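From the Gradthorpe staff newsletter, March 1, 2022

Two arms and a sponge
By Junpei Ikeda, front counter

Most of you have seen the new bench by now. Management calls it the Goter station and the supplier, Olteanu, calls it a dishwashing assistant. I've spent enough shifts beside it to have an opinion, and the editor made the mistake of asking for it.

The pitch back in January was that the arms would take plates and trays off our hands so the kitchen crew could get home at a decent hour. We were shown a slide saying the canteen goes through 3,000 plates in a busy week. Fair enough. I've washed plenty of those and I won't miss them.
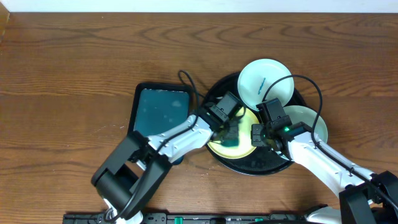 What the slide left out was who looks after the arms. At Gradthorpe that is Fedska's old job plus a bit, and the bit keeps growing. Somebody sets out the plates before a run. Somebody keeps the cables from snagging, wipes down the table and restarts the software when it sulks. None of that was in anyone's position description when the thing arrived, and as of this week it still isn't. I asked for it in writing and was told it's being looked at.

I also asked how many plates the station has finished without a person stepping in. The figure I got was 276. I asked over what period and didn't get an answer. A decent kitchenhand would want to know the same thing before being compared with it.
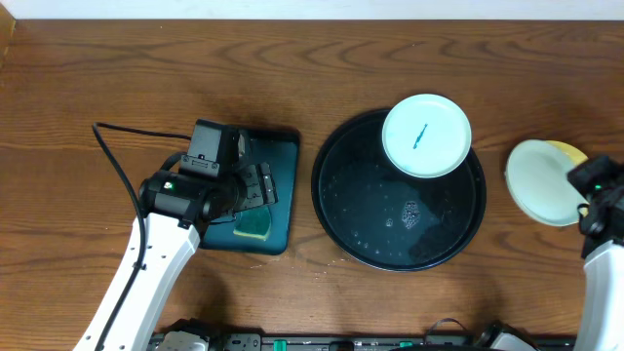

The other question is hours. We've been promised no shifts will be cut while the trial is on, and I believe the people who said it. I'd like to hear what happens when the trial ends. "Redeployment" has come up twice in meetings, with no mention of where to, or at what rate of pay.

To be fair, my wrists like the idea. Anyone who has stood at a sink through a long lunch service will know why, and if the arms get good at the scrubbing I'll be the first to hand over my gloves. I'd only ask that the people now minding the machine get paid and trained for it.

If you've been given Goter duties on top of your usual work, write down the time it takes and drop it in to me at the front counter before the next staff meeting.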